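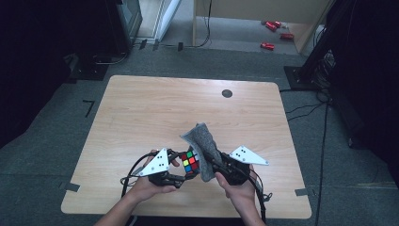 stunex_regular
Posted Oct 24, 2024
Has anyone else read the council's new plan for sidewalk seating? I went through the whole thing last night and I'm still annoyed. The short version is that every cafe and bar in Stidum with tables outside has to get a new permit by April, and the fee goes from 100 to 200 a year. Fine, whatever, prices go up. But there's a section on furniture where they want everything outside to be metal or "weatherproof composite" in a dark color. So a light wooden table with rounded corners is out, and that's pretty much what half of Harbor Street has been using since they let seating back on the sidewalk. Who is this helping?

wisis_fan
The metal rule is in there for storage, I think. They want everything stackable and off the sidewalk by closing. My sister pushes a double stroller through there and she has to go out into the road at least twice a week. I'm with the council on that part.

stunex_regular
OK but stackable and dark are two different things! I have no problem with clearing the sidewalk at night. I have a problem with a color chart.

pork_pie_hat
I run a small place (16 years behind a bar before that) and the fee isn't what hurts, it's replacing the furniture. I got a quote for new tables and chairs and it came to a bit over 1000 for the cheap stuff. For a summer where it rained all of June. The council keeps saying it wants people back downtown in the evenings and then it sends us this.

wisis_fan
Didn't they say there'd be a grant?

pork_pie_hat
They said they'd "explore" one. I've been explored before.

tallgrass
Unpopular opinion but the outdoor seating got out of hand. Mac Suibhne has tables all the way to the bus stop now. I live over the bakery and it's chairs scraping till 11 every night when it's warm. If a permit means somebody checks how far out they go, great, charge them double again.

stunex_regular
Is that a permit problem though? There's already a closing time for outside tables, it's 9 on weeknights. They just don't send anyone to enforce it. New paperwork won't change that if it's the same two people in the office.

tallgrass
Fair. I did call about it. Got a voicemail.

pork_pie_hat
For what it's worth I bring mine in at 9 on the dot and I still pay the same fee as the guys who don't. That's my real gripe.

wisis_fan
You can send comments through the council website until the end of the month. Link is at the bottom of the planning page, under parking for some reason.

stunex_regular
Thanks, found it. It times out if you write too much so do it in a separate doc and paste it in. Lost mine the first time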